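Skernunitz Robotics Club – Minutes, November meeting

Meeting opened Monday at 4:30 p.m. Minutes of the October meeting approved without changes.

1. Bottle task

The hand group reported on bench trials of the grasp program. Out of 42 attempts with the filled bottle, 30 ended in a stable hold. Most of the failures came from the lowest finger closing late. The open pose before approach stays as it is – fingers slightly fanned, palm toward the bottle.

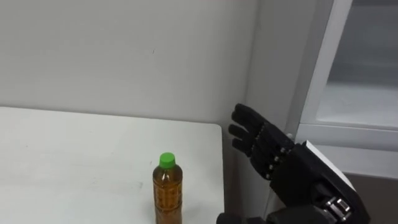
2. Finger joints

Play in the hinge points was discussed. Agreed to check all joint screws before each session and to log any that need tightening. The Jinda controller will be kept at its current speed until the log covers 3 sessions.

3. Dalsgaard competition

Entry form is due at the end of the month. Rules allow 11 minutes per team, setup included. The software group will time a full run and report back.

4. Other business

Request for a second Orkberg power supply deferred to the next meeting.

Meeting closed at 5:20 p.m.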